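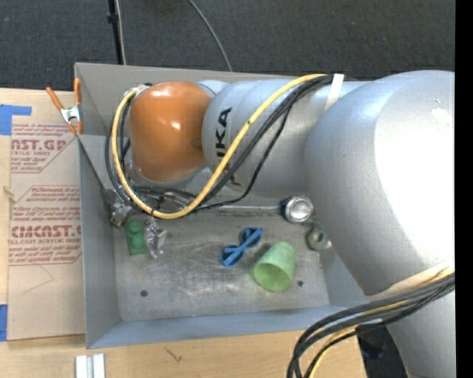 KUKA arm over a gray metal bin.

# Sampaio Restaurant Listings

October 2019
By Zulmira Seixas

Sampaio is a table of 1,198 neighborhood restaurants, bakeries and lunch counters, compiled by Rundoseo for use in dining guides. Each row gives the name, street address, cuisine, price band and opening hours of one business.

## Contents

- `listings.csv` – one row per business, 11 columns
- `hours.csv` – opening hours by weekday
- `menus/` – typed menus for 400 of the listings

## Collection

Entries were gathered by telephone and checked against printed menus. Prices were last confirmed in March and exclude tax and tips. Late-night hours are recorded under the day on which service begins.

## Known limits

Food trucks are not covered. In 60 rows the price band is blank – the business did not supply a menu.

## Corrections

Corrections should be sent to Nikola Laskowska with the row number and a copy of the current menu.

Filed under: Food & Drink, Open Data

Related
Vikero Bakery Hours
Sornov Street Food Index
Notes on Price Bands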